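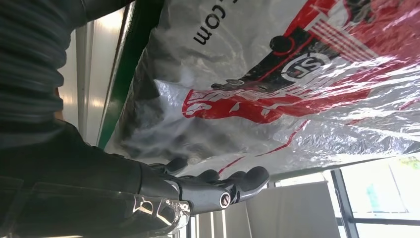 Mailer bag sorter, bench notes - Mar 9, 2023

Still not sold on five-finger hands for mailer bags. The film is all creases and the fingertips have little to bite on. A suction cup off the Jerno gantry would be my pick, but Trorncombe wants hands, so hands it is.

Run so far: 436 tries logged, target 3,000. The Mohmand script calls a grip good when motor current rises, and I don't trust that. Current also rises when the thumb fouls a finger.

Setup today
Crate on the left of the bench, scan platform in the middle, belt on the right. Left hand parks palm down over the platform, right hand works the belt side. Don't like the left one parked over the scanner - must check if it costs us reads. 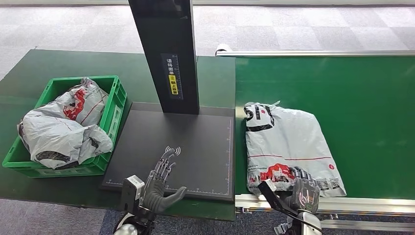

Luno reckons the current threshold is fine and my log is the problem, as I lumped the 12 homing faults in with the missed grips. Fair enough. Will split them out and rerun the tally.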